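Nimano Home Tidy Kit: Progress Report to the Drallach Fund
Mon 15 January
Prepared by Napaporn Meesuk, with notes from Kiprono Kinyua and Gobnait Ó Conaill

Where we are

We are halfway through our review of the Nimano kit and it has been a good stretch! As a reminder, the question you are paying us to answer is whether a two-armed kit can clear household trash in an ordinary family home, with the family going about its day, and whether we should recommend it for the wider lending plan. So far 228 clearing runs are logged, 54 of them in this reporting period.

The kit arrived from the supplier with the arms already matched to each other, which saved us a lot of setup time. Kazuhiro Nishimura had it going before lunch on the first day (the manual says to allow two days). The one part we had to chase was a spare set of gripper fingers, and those are now in the cupboard at our office.

What the work looks like

The job is small trash: wrappers, tissues, torn cardboard, scraps of paper. We use the family's own furniture and leave the rooms the way they are lived in. Kiprono was very firm on this from the start and I'm glad he was, as we have learned far more this way than we did in the workshop.

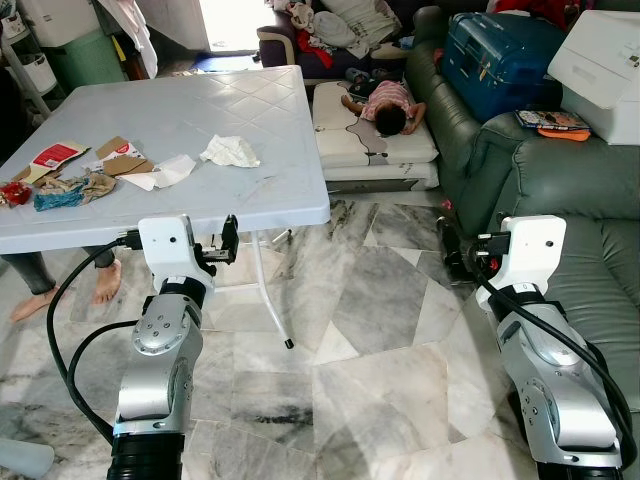
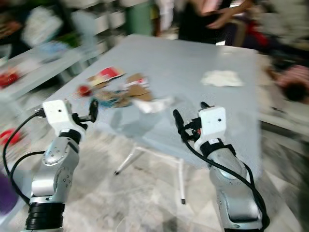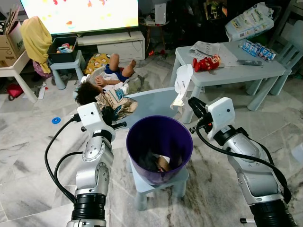
Clearing runs in the home, at the table and at the purple bin.

What is going well

Crumpled paper is the star. The fingers close on it easily and the drop over the bin is clean nearly every time. Stiff cardboard is close behind, as long as one edge stands up a little.

Using both arms has also paid off more than we guessed. Each arm takes its own side of the table, and Kazuhiro has changed the settings so that one can wait while the other finishes. The runs look much calmer now and the family has remarked on it too.

What still needs work

Flat wrappers. A thin wrapper lying flush on the table is hard for the fingers to get under, and of this period's 54 runs, 41 finished without help. Most of the other 13 came down to a flat wrapper. Gobnait is trying softer fingertips from Iridix and her first tries look promising.

Shiny wrappers are a smaller problem. Late in the afternoon, with strong light on the table, the kit sometimes reaches short. We want more runs at that hour before we say anything firm.

The cables on the arms are the other thing. They hang in wide loops, and we would like them held closer before a kit goes out on loan. Kiyoshi Imai has asked Nimano for a clip set and is waiting on a price.

Money

We have 4000 dollars left in the equipment line. The fingertips will come out of that, and so will the clips if the price is fair. We are not asking to move anything between lines.

Next period

Gobnait will finish the fingertip trial and write it up separately.
Kazuhiro will repeat the table runs in late afternoon light.
Kiprono will visit the second household, the Ikonen flat, and check the width of the doorways.
I will draft the section on training for new users, which I'm really looking forward to, having watched the grandmother in this home learn the stop button in one go.

One request: could you let us know whether the lending plan will cover homes with stairs? The stand is heavy and it would change what we say about delivery.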